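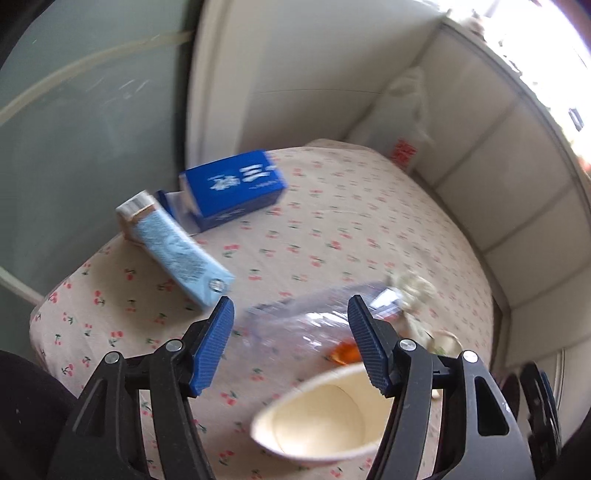

How much money should a small workshop put aside for its first hand-held gripper set? In our case it was the price of the grippers plus nearly the same again, and I wish I had written that second part on paper before we ordered.

I promised in December to write down how we made the budget, so I am doing it now, while I still remember where the receipts are. We are a small group in Trandudberg. We record people doing ordinary table tasks with grippers in their hands, and later an arm learns from these recordings. The arm is not ours yet. It is in the plan for next year, and the plan for next year is a different headache.

The first list I made had only three lines: grippers, cameras, a computer. It looked very clean and I was proud of it. Then I asked for prices from two suppliers, Simton and Clernaveo, and I learned that they do not mean the same thing with the word "set". For Simton a set is a pair of grippers with the cameras mounted. For Clernaveo the set is one gripper, and the mount for the camera is on page 2 of the quotation. I compared the two totals for a whole evening before I noticed this. Please read page 2.

We ordered from Simton in the end. The invoice was 1959 euros with delivery, and I had expected less, as the delivery was counted by weight and the case is heavy. Clernaveo would be a bit cheaper also after adding the second gripper, but their waiting time was up to 5 months and we could not wait so long.

Now the part that was missing from my list. Finger pads wear out. I did not think of them as something you buy again, I thought of them as part of the machine. A bag of spare ones costs 112 euros and I now put one bag in every half year. Memory cards also go in this line, and batteries, and the small screws which fall on the floor and are never seen again.

The next line is objects. I believed we would use what is in the kitchen and pay nothing. For the first weeks it was so: a cup, some boxes, a plastic package or two on a tablecloth with cherries. But soft packaging gets crumpled after many grasps and the cartons lose their shape, so you need new ones if you want the recordings to stay similar. It is a small amount each month. I still forgot it, and for a while it came from my own pocket.

Storage was the worst mistake. I planned 800 euros for discs, with the idea that this would last the whole year. In spring I had to ask for more. The video is heavy, and we keep two copies — one in the room and one at a different address. If you make your own plan, record for one day first, look at the size of the folder and multiply. I did the multiplication after buying, and it is the wrong order.

For planning I now use Murthy, a simple spreadsheet template that a friend gave me. It has one column I like very much, called "again?". You must write for every item if you will pay for it one time or more times. When I filled this column for our old list, more than half of the lines said "again".

I also keep a line for time. Cleaning the table between tasks, charging, naming the files, all of this is paid hours for us, and in the first budget it was zero. I do not have a good number for it yet. On a quiet Wednesday we do a lot, and on other days one cable takes the whole morning.

About the arm: I have asked for two quotations and I am reading page 2 of both. One of them does not include the table mount, and the other has a service contract that I do not understand — I have written to ask if it is obligatory. When they answer I will put the comparison on this blog.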